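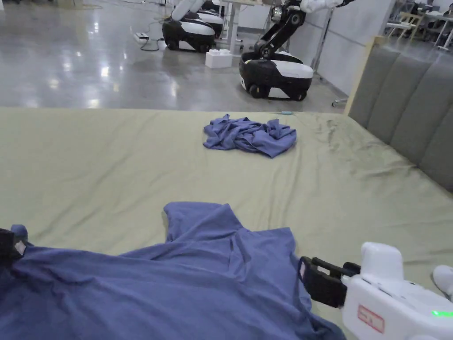 Uma t-shirt azul estendida sobre a cama, em lençol verde-sálvia.

Procuram-se participantes para as oficinas de remendo e costura da Somumach

Gosta de roupa com história? Tem em casa umas calças que já viram melhores dias, uma camisola herdada de uma tia, uma camisa a que falta sempre o mesmo botão? Então continue a ler, que este convite é mesmo para si!

A Somumach é uma pequena oficina de costura instalada no bairro de Delton, numa antiga papelaria com montras grandes e muita luz da parte da manhã. Vamos abrir em dezembro um novo grupo de remendo à mão e à máquina, e gostávamos de juntar pessoas de todas as idades (a partir dos 16 anos) com vontade de aprender, de conversar e de ir experimentando connosco os exercícios de um caderno de costura que estamos a preparar, o Caderno Trnka.

Não é preciso saber coser. Quem nunca enfiou uma agulha é tão bem-vindo como quem faz bainhas de olhos fechados -- e, se já tem prática, tanto melhor, que há sempre alguém na mesa ao lado a precisar de uma ajudinha com a bobina.

O que pedimos: presença nas cinco sessões, sempre à quarta-feira, das 18h30 às 20h30; duas ou três peças suas, lavadas, em que possa mexer sem pena (as t-shirts de algodão são óptimas para começar, embora a malha estique e dê alguma luta); e, no final de cada sessão, uns minutos para nos dizer o que ficou claro no caderno e o que ficou confuso. Pode ser por escrito ou de viva voz, como preferir.

O que oferecemos: linhas, agulhas, entretelas e máquinas durante as sessões, chá e bolo a meio da tarde, um exemplar do caderno quando sair da gráfica e um vale de 40 euros para gastar na retrosaria Puvbridge, que fica na mesma rua e tem uma gaveta de botões soltos onde se perde facilmente uma hora.

Temos lugar para 25 pessoas. Se aparecerem mais interessados, fazemos lista de espera e avisamos logo que se marque um segundo grupo, talvez já na primavera.

Para se inscrever, passe pela oficina de terça a sábado, depois das 10h, ou deixe um bilhete na caixa do correio com o seu nome, um contacto e duas linhas sobre a peça que mais gostava de salvar. Respondemos a toda a gente, mesmo que às vezes demoremos uns dias.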